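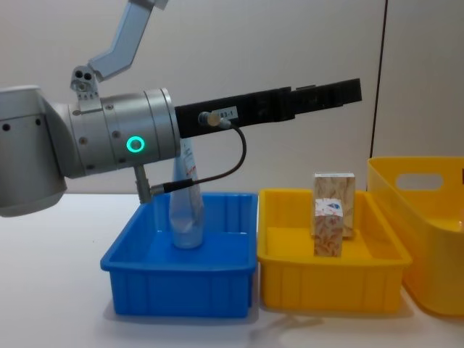

Tray sorting

From the Grellis Household Encyclopedia

Tray sorting, also called bin sorting or (in older housekeeping guides) table sorting, is a way of putting packaged household goods in order by moving them between small open containers on a clear, flat surface. It is most often used for bathroom and laundry supplies, where bottles, tubes and soft pouches tend to pile up in the same cabinet. The containers are shallow, usually plastic, and chosen in two or more colors so that each color can stand for a group.

The method is simple enough to learn in a minute and surprisingly rich once you look closely. Much of the interest lies in the packages themselves, which behave very differently when picked up, set down or stood next to each other.

Contents
Name and origin
Containers
Packages
Grouping schemes
Layout of the table
Variations
See also

Name and origin

The term "tray sorting" comes from Stodstead, where it appeared in a set of home economics handouts written by Yasaman Zarei for evening classes. Zarei's handouts dealt with pantry goods, mainly spice jars and packets. Bathroom goods came in with the second edition, which added a long and much-loved chapter on soft packaging. Copies with the original spiral binding are still passed around, and the drawings of slumping pouches on page 30 are a delight.

Before that, similar practices went under local names. In Jurside the job was called "laying out" and was done on a bedsheet, with piles and no containers at all. A sheet has no rims, so the piles tended to run together, and tall items had to be laid flat.

Containers

A sorting tray is typically rectangular, with slightly sloping sides and a rim wide enough to grip. Depth matters more than any other measurement. A wall that is too high hides small tubes, and a wall that is too low gives nothing for a pouch to lean on. Cloutier's rule, named for the Cloutier housekeeping school, is that the wall should come to a third of the height of the tallest item. In practice most people use whatever they have, and a tray that is a little too shallow works fine for everything except very full refill packs.

Vertical ribs on the outer walls are common. They stiffen the plastic and give the fingers something to hold when a loaded tray is carried back to the shelf.

Color is the other great advantage of plastic trays. Blue and yellow make an especially good pair: they are easy to tell apart in dim bathroom light, and both show up clearly on a pale table. Red and green are avoided by most writers, as many people find the two hard to distinguish.

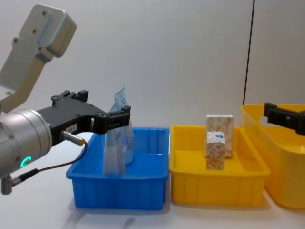
Packages

Goods sorted this way fall into a few physical types. Knowing them makes the work go faster, and it is also the part of the subject that enthusiasts enjoy most.

Rigid bottles are the easiest. They stand by themselves, hold their shape and can be taken by the neck or the shoulder. Thin-walled clear bottles are a special case. They crease easily, and a creased one may rock slightly on its base.

Squeeze tubes are made in two styles, those that rest on the cap and those meant to lie flat. A cap-down tube is tall for its footprint and likes a corner. The printed side is generally turned outward so it can be read without lifting.

Pouches are soft packs of plastic film, usually sealed across the top. The stand-up kind has a gusset, a folded panel at the bottom that opens out under the weight of the contents and forms a foot. A full stand-up pouch is a wonderfully stable thing. A half-empty one folds at the waist and leans on its neighbor. Pouches are best taken by the sealed top edge, where the film is flat and there is no liquid to shift about. Gripping the middle makes the contents bulge up or down and can tip the whole pack.
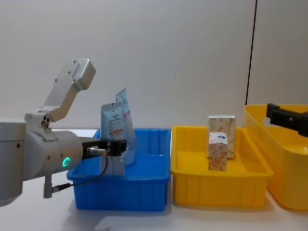
Two light blue stand-up pouches upright in a blue plastic bin.

Quentin Picard, whose small book on bathroom storage is still the friendliest introduction to the subject, recommends placing pouches before anything else. They find their lean, and the bottles can then be set beside them as props. Bilal Najjar takes the opposite view and starts with bottles, using them as a fence for the pouches to rest against. Both orders are in wide use. Najjar's is perhaps better for mixed trays and Picard's for trays that hold pouches only.

Grouping schemes

There are three main ways to decide what goes where.

By use. Hair, skin, laundry and so on. This is the scheme in the Stodstead handouts and the one most households settle on. It breaks down a little with refills, as a refill pouch may look nothing like the bottle it belongs to.

By package type. Pouches in one tray, tubes in another, bottles in a third. It saves the most space, and it makes for a very handsome shelf!

By state. Opened goods in one tray, unopened in the other. It needs only 2 trays and is popular in shared apartments. Nuno Guerreiro, who wrote about student housing in Jurside, found it the quickest scheme to teach to newcomers.

Schemes can be combined. A common mix uses color for the group and position within the tray for the state, with opened packs kept at the front.
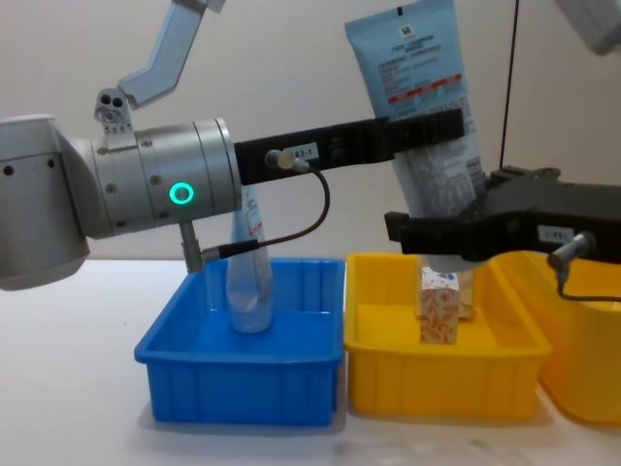

Layout of the table

Trays are normally set in a row with their short gaps facing the sorter, close enough that an item can cross from one to the next in a single movement. Leaving a strip of bare table along the front is widely advised - it gives a place to put down anything doubtful. A plain white or light gray surface is preferred. Colored tablecloths make pale labels hard to read, and patterned ones are worse.

Three trays in a row suit most tables. With more than six, the outer ones are hard to reach from a seated position, and a second row is normally started behind the first.

Mixed goods may begin in one tray and be shared out to the others, or each tray may start with a few items and trade with its neighbors. The trading style is sometimes called a Grellis round. It takes longer, but the whole collection stays inside trays from start to finish, which is handy if a bottle has a loose cap.

Variations

Pair sorting is done by two people on opposite sides of the table, each responsible for one color. It is lively and quick, and it works best when both agree on the scheme before anything is moved.

Label sorting ignores use and shape and follows the print on the pack. Sylvain Caron developed it for language learners in Cloutier's April short course, with a separate tray for each language found on the labels. Tubes are the favorites here, as so much fine print is packed onto the back.

Slow sorting sets a limit of 9 items per session. It is recommended for people returning to a cabinet they have put off for a long time, and it makes a pleasant way to begin.

See also
Refill pouch
Gusset (packaging)
Drawer divider
Laying out (Jurside)
Pantry rotation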